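## 3.2 Controller Layout and Time to First Error

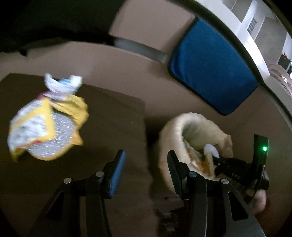

The second study asked whether players who learn a game on one button layout carry their habits over when the layout changes. We recruited 200 adults through the Valstead campus mailing list. Nine did not return after the practice round, which left 191 for the analysis. Each person played Clurnholm, a side-scrolling puzzle game built for the study by Wayne Mellor, in a single sitting.

Everyone started with the standard layout, in which jump and grab are on the right thumb. After four levels, the game paused and a text box told the player that the two buttons had been swapped. Play then went on for six more levels. The software logged every button press, along with the time and the position of the character. Players could not see their own score.

We counted an error when a player pressed grab with no object in reach, or jumped and landed back on the same tile within one second. Chelsea Ackroyd coded a subset of the logs by hand, and her counts matched the automatic ones in all but two cases. Both cases came from a dropped controller and were removed from the error counts.

Of the full group, 89 players made their first error on the first level after the swap. Another 56 made it on the second level. The rest went longer, and most of these had said on the intake form that they often remap buttons at home. Age had no clear effect.

Figure 4 gives the median number of errors per level. The rise at level eight matches the point where the moving platforms first appear, so we do not treat it as an effect of the swap. Goodall's earlier work on menu shortcuts found a similar bump whenever a new task was added.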